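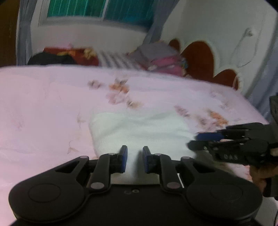 Folding strand, April meeting of the student robotics club. Minutes taken by the secretary. The chair opened at 6 and asked whether the strand should carry on to the end of term, as the Planska entry is due and the build team wants its people back. Lev Nazarenko spoke for carrying on. He said a gripper held in the hand is the cheapest way to get examples of cloth handling, and that towels are a fair place to start. The secretary asked that it be recorded that a white towel already folded, lying on its own in the middle of a bed, is a long way from what comes out of a dryer. Lev accepted this and said harder items were on the list. The secretary asked to see the list. It will be sent round.

Matters from last time. The spare finger pads from Trukton have still not come. The chair will write again. The Adideck licence runs out before the holidays and no one present could name anything we had used it for. Agreed to let it lapse.

Progress. Lev reported that the target for the strand is 300 recordings and that 200 are done. Asked how many of those had been watched through by anybody, he said he had watched a fair share of them. The chair asked for a figure next time. There was some talk about socks. Lev feels socks are going well, as the pads close on knitted cloth easily. 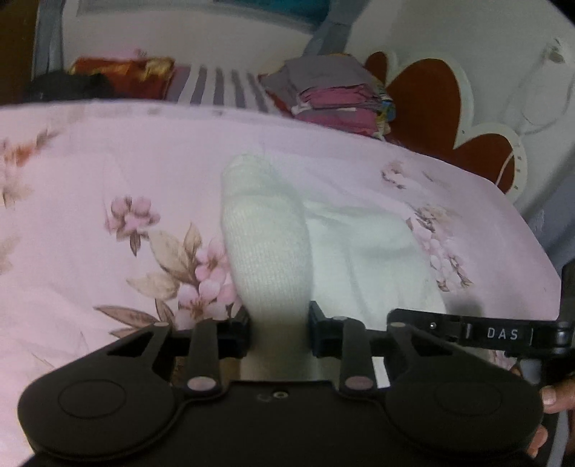
The secretary's view was that picking a sock up is the easy half, and that pairing it with its partner is the job anyone at home would want done. Lev said pairing is a matter for the software side. The software side was not at the meeting. Two members thought socks should be dropped until there is a plan for pairs. No vote was taken.

Patterned sheets. A question was raised about whether printed flowers will confuse the model where the cloth is pale. Lev thinks a busy background is good for it. The secretary thinks we have no evidence either way and would like some plain bedding tried before we say so in the Planska write-up. Agreed, if someone can lend a sheet.

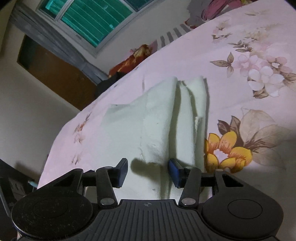 Open jaws over the pale green cloth, floral sheet.

Obeidat method. Lev proposed copying the Obeidat scoring sheet for folds. Put off, pending a copy that everyone can read.

Decision. The strand continues until the next meeting, with 2 people on it and no more.

Actions. Lev: item list, figure for recordings checked. Chair: Trukton letter. Secretary: ask about a plain sheet.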